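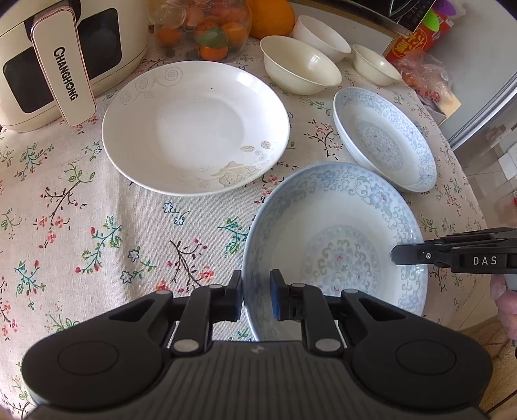 Kitcombe and Brustside Churches Together
Minutes of the meeting held by telephone on May 28, 2020

Present: Adwoa Amegashie (chair), Enda Dolan (minutes), Revd P. Gilani, and members from four of the five congregations. Apologies were received from the Methodists at Brustside, who had a funeral.

1. Welcome and opening prayer
Adwoa welcomed everyone and said how very good it was to hear so many familiar voices, even if we did all keep speaking at once. Revd Gilani read from Psalm 121 and led us in prayer, remembering especially those in the two parishes who have been bereaved this spring and those who are still on the wards.

2. Minutes of the February meeting
These were agreed, with one correction: the Lent lunch was held at St Anne's and not at the chapel. Enda apologised to both.

3. Reopening for private prayer
There was a long and thoughtful talk about this. Some felt strongly that the doors ought to be open as soon as we are allowed, and others were anxious for our older members, several of whom would certainly come if they were told they could. It was agreed that each congregation must follow its own denomination's guidance, but that we would let one another know our plans before telling the newspaper, so that people in the town hear one clear message. Adwoa will keep a list of who is doing what.

4. Telephone prayer line
The line has taken 52 calls so far, more than any of us looked for. Most callers simply want company, and a few have asked for a minister to ring back. Revd Gilani would be glad of two more listeners for the evenings – anyone willing should have a word with him first about confidentiality.

5. Letter to the district council
Enda read out the draft letter asking that the night shelter places be kept open through the summer. It was warmly received, though the second paragraph was thought a bit sharp and will be softened. All five congregations to be asked to sign.

6. Money
The joint account stands at a little under last year's figure. A gift of £1000 from the Pusumus Trust was noted with real gratitude, and it was agreed to send £25 to the hospital chaplaincy for prayer cards.

7. Any other business
The Pentecost reflections will go out by post as well as by email. Enda to print them.

We closed by saying the Grace together, more or less in time.

Next meeting: by telephone again, date to be sent round by Adwoa.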